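Keeping a Game Shelf in Order

Cartridges and discs last longer if they are stored upright and away from a window. Stand them like books. A stack puts weight on the bottom cases and cracks the hubs.

Wipe a disc from the center out with a dry microfiber cloth. For cartridge contacts, use a cotton swab with a little rubbing alcohol and let it dry before you play.

Back up your saves before you sell or reset a console. Long role-playing games are the ones people regret. A Plalirska file can run to 223 hours, and the Grenik remake keeps only 2 slots per profile.

Controllers: unplug them once charged, and take AA batteries out of any pad you won't use until November.

Label shelves by system first, then by title. Loose manuals go in a zip bag behind the case. 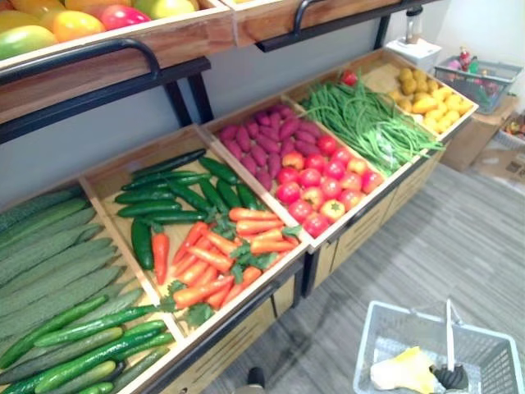 Morin wrote in to say that sorting by series works better once you own more than one console, and that the spare cables should get a bin of their own.

Small bins work for memory cards too. Tape a list inside the lid.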